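### 4.2 Provisional containers

Of the 341 desks in the Badescombe survey, 41 held at least one open carton that had outlived its delivery. Respondents called these boxes temporary. The median stay was eight months, longer than that of several respondents.

Figure 3 is typical. A white supplement bottle has a long, shallow cardboard box to itself, lying on its side, while the thermos, the water bottle and the paper cups manage without one. The box is slightly torn along one wall. The lamp's neighbor is another carton, printed with drawings of desk lamps. 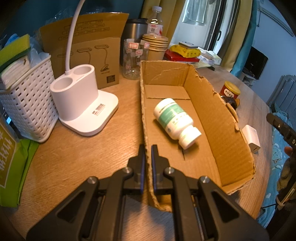 **Figure 3.** Desk with open carton, plastic basket and lamp.

### 4.3 Baskets

Woven plastic baskets attracted a more mixed population. Napkins and sponges shared quarters freely, and our coding scheme (adapted from Ruden) had no category for this. We added one, "kitchen, visiting," and recoded the earlier desks.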